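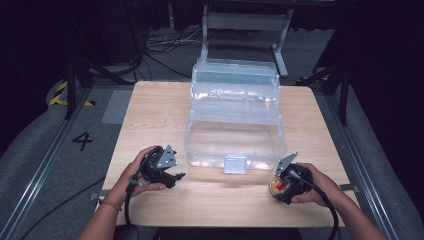
Small-parts storage, part 1. I've been moving the sewing and repair bits out of biscuit tins and into clear tiered boxes. Stacked trays up top, one larger compartment at the bottom. The one on the oak-look table has its latch low on the front of that bottom compartment, near the base, so leave clear bench in front of it. Mine used to sit hard against a wall shelf lip and the latch caught every time.

2/ Sorting rule: smallest items highest. Narrow top tray gets needles, snaps, hooks and eyes. Middle gets bobbins. Bottom gets anything with a handle.

3/ Frosted plastic is fine for colour and poor for size. I can pick navy thread from black through the wall in daylight. I can't tell a 9 mm snap from an 11. Label the small stuff.

4/ Labels: paper under clear tape lasted one summer in the Junumgate shed. Now using the Ravn vinyl strips, 20 to a sheet. Stick them on the tray, not the outer wall, or they're wrong as soon as you swap two trays.

5/ Load. Kylie Merrick asked what the trays will hold. I put the kitchen scale under mine and stopped at 60 grams of snaps in the top one. It had started to bow by then. Metal goes in the bottom.

6/ Full count of the button tin, for those who wanted it: 1,137. Shirt buttons were most of it. Odd singles went to the Desham op shop.

7/ Cleaning: lukewarm water, drop of detergent, soft cloth. Metho clouded the lid of my old Gunoron box and it never came back.

8/ Close everything before you carry it, and carry it from underneath. The latch keeps the compartment shut. I wouldn't ask it to take the weight of the box.

9/ Next is zips. They don't fit any tray flat above 60 cm, so they're being rolled and banded. Measurements when I've done the second box.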